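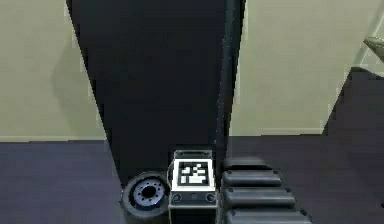
Simulator render: arm link, marker module and wheel.

Home | Data | Tasks | Download | Contact

# Akard Household Navigation Set

Coursework data from the Morport mobile robotics class. Student teams drive a simulated robot with an arm through furnished rooms and log camera views for the mapping and search assignments. All images are rendered.

## Contents

- 3714 training images
- 10 house layouts
- 6 task types

Frames are stored by run. Each run has one folder of images and one text file with the pose, joint state and task name per step. Runs that failed the log check were dropped in March. 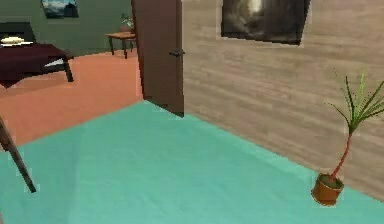

Layouts differ in wall finish, floor color and furniture placement. Doors keep the same state for the full run. Split by layout when training; a random split puts near-identical views on both sides and inflates the score.

## Known issues

Rendering is low resolution. Diagonal edges show stair-stepping, and views out of windows are soft. Do not use them for depth work. 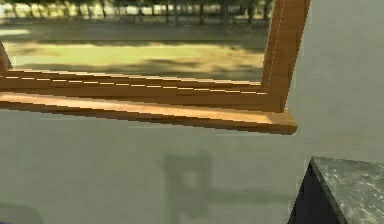 Window and sill, with the lawn and path outside.

## Use

Run the Bosman loader on the top folder. It expects the original folder names. Class use only; ask the course staff before sharing copies.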